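Comparing finger pads on a hand-held gripper: a small test with clothes

In this tutorial I explain how we compare finger pads at Drivside before we put them on the arm. You need one hand-held gripper, two sets of pads, a bed and some clothes. The test takes one afternoon and no programming.

Why clothes? A box or a cup can be picked with almost any pad. Fabric folds, slides and comes away in layers, so the differences show quickly. We had two candidates, the smooth Sturen pads and the ridged Grindar pads, and my colleague Shaohua Gu asked which of them should go on the Sartori arm.

Preparation

Put a duvet on the bed and leave the wrinkles in it. Lay one thick garment near the edge, so that part of it hangs down, and keep a few smaller pieces further back. Check that the pivot pins of the gripper are tight and that both fingers close evenly. Wipe the pads with a dry cloth.

Step 1. Take a thick fold first

Choose a jacket with a lining. Come down with the fingers open, one on each side of a fold, and close slowly. Look at which layers are between the pads. With fleece it is easy to catch the outside and leave the lining behind, and this should be written down as a half grip.
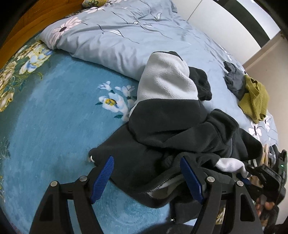 Gothenburg, August 9, 2021

The ridged blue pads closed on the black fleece jacket are one such attempt, with the pale grey lining coming out between the dark folds. Note that the pads press from both sides at an angle. If only one finger is pushing, open and start again, or your result will say more about your hand than about the pad.

Repeat each grip 50 times per pad set. In total we made 1,260 grips over all garments and threw away 18 where the recording had stopped too early.

Step 2. Take the garment by a tip

Now use a corner or a sleeve end. Only a small quantity of fabric is between the pads, and the rest of the garment pulls on it. Lift it a little, move the gripper to the side at normal working speed and hold for three seconds. Do not squeeze harder when it starts to slip, let it slip and note it. Other clothes may stay on the bed, they do not disturb.
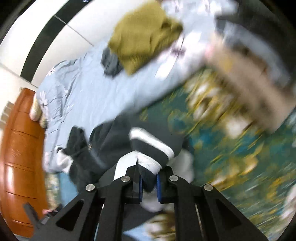 Step 3. Write down the result

Use three words only: held, half, lost. Zeyu Song first tried a scale from one to ten, but two persons never gave the same number. From our table, 282 grips were "half", and most of them came from the thick folds in step 1.

Step 4. Change the pads and repeat

Keep the same clothes and the same person. Changing the pads takes around five minutes with a small hex key. We chose Grindar for the arm, but for thin shirts the smooth pads are also acceptable.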